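Subject: Re: [frames-list] Figueroa small frames: strut, back panel, loose corners
List: Clamville Framing and Small Woodwork list

On Wednesday a list member wrote:

> We have been handed 53 of the small Figueroa table frames, the wooden
> ones with a dark back and a fold-out strut. They were bought from
> Doneo for a school display and have been in a shed since February.
> Several lean when stood up. A few rattle. Before we buy replacement
> backs I would like to know:
>
> 1. Is the lean a fault in the strut or in the frame?
> 2. Can the back panel come out without wrecking the rebate?
> 3. Is it worth regluing corners on something this cheap?
> 4. Does the printing on the panel mean anything? There are numbers
> on ours and we can't match them to any size.
>
> Also, is Vundirex wax safe to use on the moulding, or does it darken
> it too much?

Replying in order, with one extra item at the end. I have had the same model through my hands a few times and went over one again this week. My comments apply to the light-coloured timber version. I have not handled the painted one.

1. The lean

Check the strut first. On this model it lies diagonally across the panel when folded, and a frame with a healthy strut closes to the same angle each time. Fold it down, open it, fold it down again. If it comes to rest in a different spot on the second closing, the hinge rivet has worked loose in the panel and the frame will lean whichever way the slack goes.

If the strut closes consistently, look at the foot of it. The foot is cut at an angle and has to meet the table along its full width. A foot that has been damp and swollen will rock on one corner. Trim with a sharp knife against a steel rule, a sliver at a time. Do not sand it, as the board furs up and you lose the edge.

Test on a surface you trust. A frame that leans on a trestle may be fine on a bench.

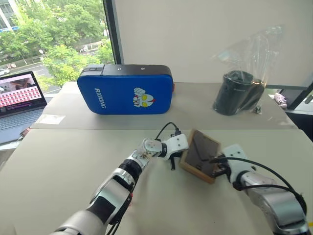 Small frame tilted up, showing the recessed panel, the diagonal strip and the small fitting near the lower edge.

2. Getting the panel out

Yes, it comes out, but not by levering from the middle. The panel sits below the level of the border, and the temptation is to put a screwdriver under the nearest edge and push down on the timber. That bruises the inside lip, and a bruised lip won't hold the panel square again.

Lay the frame face down on a folded tea towel. Turn the tabs up, or the points if yours has points, starting from the side away from the hinge. Lift each one only as far as it needs to go to clear the board. The tabs are soft and will take perhaps 5 bends before they snap. Yours have probably used up a couple already.

With the tabs up, turn the whole frame over into your hand and let the panel drop. If it stays put, press gently on the glass near one corner. Glass, print and panel then come out together as a stack. Keep them in that order and pencil a small arrow on the panel edge for the top.

Rattling nearly always comes from a print that was thinner than the paper packed with the frame. A single sheet of acid-free card behind the print takes it up. Do not bend the tabs harder to compensate. They mark the panel and the rattle returns.

3. Corners

Before deciding, go over the timber itself. Turn each piece under a window or a lamp and look along the grain for open lines near the mitres. Pale scuffs on the surface are usually only that and can be left until the waxing stage. An open line that widens when you press the two sides together is a failed joint.

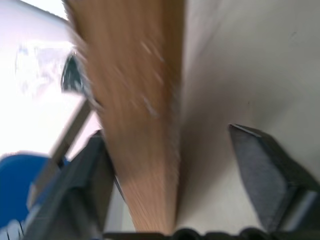 A failed joint on a moulding this size takes very little time to fix once the panel and glass are out, so I would reglue. Scrape the old glue off both faces. New glue over old glue will hold for a fortnight and then let go. Ordinary PVA is fine. Put a thin coat on both faces, bring them together, and hold with a band clamp or a loop of strong elastic with card under it at each corner. Measure both diagonals before you walk away. I accept a difference of a millimetre. Beyond that the glass binds.

Leave the clamp on overnight. The label on the bottle will claim a shorter time, but that is for a joint under no load, and refitting the tabs puts a load on it.

If more than one corner has gone, take all four apart. Regluing two and leaving two gives a frame that is square by luck.

4. The printing

I can't match the numbers to a size either. On the one I looked at I read an 80 and a 90, but they run sideways, and from the opposite end the lower one might as well be an 08. Neither agrees with the glass, the outside of the moulding or the strut in any unit I tried. My guess is that the panel is cut from sheet stock printed for some other purpose, but I have no evidence for that and would be pleased to hear from anyone who does.

For practical purposes, ignore it. When ordering replacement backs, measure the rebate with the panel out, take 1 mm off each dimension, and quote that. Doneo list their backs by print size, and that has caught people out before.
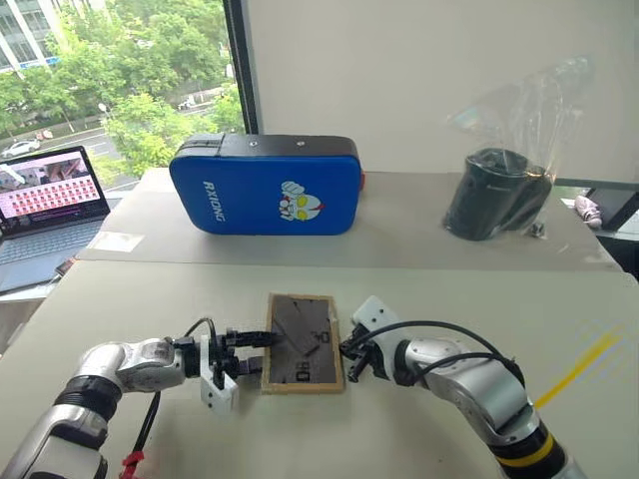
5. Wax

Vundirex is safe on the bare moulding. It does darken it, more on end grain than on the face, so the mitres will show as thin dark lines if they are at all open. Do the corners first and the wax last. Use one thin coat, wait 13 hours or so as a minimum, then buff. A second coat adds shine and very little else. Keep it off the back panel altogether. It soaks in and leaves a tacky patch that picks up dust from every shelf the frame is put on.

6. Working through a batch

You didn't ask, but with 53 to get through the order of work matters. I would sort into three heaps before touching a tool: stands properly, leans, rattles or gapes. The first heap needs a wipe and nothing further. The second is knife work on the strut. Only the third has to come apart.

Work flat on a table with clear space on both sides of the frame, and hold it by the timber with a hand on each long side. Lifting by one side only, or by the strut, is how most of the hinge rivets come loose to begin with. I put a strip of coloured tape on the table to mark the line between done and not done.
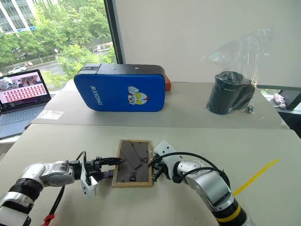 Frame lying flat, 90 near the upper right of the insert and 80 near the lower centre.

If you do order backs, get 5 more than you need. The struts are not sold separately, and a spare back is the only source of a good rivet that I know of.

I would also be interested in how many of yours turn out to have a bad rivet as opposed to a swollen foot. A count by heap would do. Please post it here and not to me directly, as the archive has nothing on this model beyond two lines on the painted version.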